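Kostix Open-Top Storage Bins, Tray and Crate

Home > Storage > Bathroom and Utility > Open-top bins

Item no. 622
Sold singly or as a set of three
In stock at the Sirnosar warehouse

Kostix open-top bins are plastic containers for shelves, counters and cabinets. They have no lids and no moving parts. The range is made up of a wide shallow tray, a small ribbed crate and a tall bin with a handle opening. You can buy any of them alone, or buy one of each as a set at a lower price.

The pieces are meant to stand next to each other on the same surface. The tray takes things you reach for every day, the crate takes small boxed goods, and the tall bin takes whatever is too big or too awkward for the other two. Most customers use them for toiletries and first aid supplies, but they work just as well for craft materials, pet medicine, spare bulbs and seed packets.

The tray comes in cream and the other two come in yellow. The crate and the tall bin are molded in separate runs, so the two yellows are close but do not match exactly. If you need a close match, order several of the same piece.
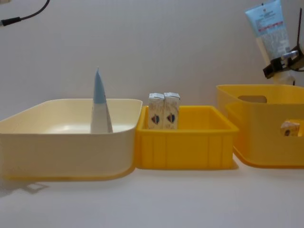 Rawan Moussa wrote to us that the small crate fits her bathroom shelf with the door shut, which the old basket never did, but that she would have liked a label holder on the front. We have had the same request from other buyers. There is no label holder at present. A stick-on label holds best on the smooth rim, and it will lift at the corners if you put it over the ribs.

The pieces in detail

Tray, cream. Wide and shallow, with rounded corners and a thick rim you can get your fingers under. The floor is smooth and wipes clean. Tubes can be stored standing on their caps, which keeps the contents near the opening and makes it easy to see which one is running low. For tall or narrow items, push them toward one side and fill the space around them with something heavier. Width across the rim is 320 mm.

Small crate, yellow. Straight sides, vertical ribs on the front wall, flat lip around the top. It is lower than the tall bin and takes up little room, so it can go in front of other things on a deep shelf. Small cartons stand upright in it. Length is 218 mm.

Tall bin, yellow. Rounded corners, an oval handle opening in the rear wall, and a front wall that is lower than the back. The low front lets you see what is in the bin without taking it down. Use the handle opening to pull the bin forward on a shelf. For carrying a full bin, put your other hand under the base.

Setting them up

Put the tray down first, as it needs the most width. The crate goes next to it and the tall bin at the end, or in a corner if you have one. Leave a finger's width between pieces if you expect to lift them out often. On a wall shelf, check that the front edge of the tray does not stick out past the shelf.

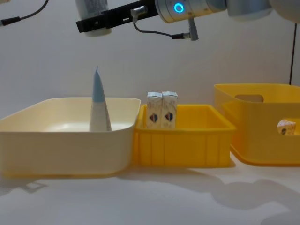
If the counter is short, the order can be changed. The crate can sit on a separate shelf, and the tall bin can go on the floor of a cabinet with its low side facing out. We do not recommend stacking the pieces. They are not shaped to lock together and the upper one can slide.

Care

Wash by hand in warm water with dish soap and dry with a cloth. Do not use scouring powder, which dulls the surface. Toothpaste and ointment come off more easily if you let the piece soak for 20 minutes first. Keep away from stove tops, heaters and hot hair tools. Light colors may yellow over time in a window that gets strong sun.

Ordering and delivery

Orders ship from Sirnosar and are carried by Awwad. The set of three goes out in a single box, with the crate packed inside the tall bin. Check the rims when you unpack and tell us about any cracks within two weeks, with your order number. Replacement pieces are sent without charge.

Returns are accepted on unused items. You pay the return postage unless the item arrived damaged or we sent the wrong one.

Stores that want to carry the range should contact our wholesale partner, Skitirach. Wholesale orders are packed by the piece, so tell them how many trays, crates and tall bins you want on separate lines of the form.

Related items: drawer dividers, shelf liners, stick-on labels

Page last updated 11 April 2022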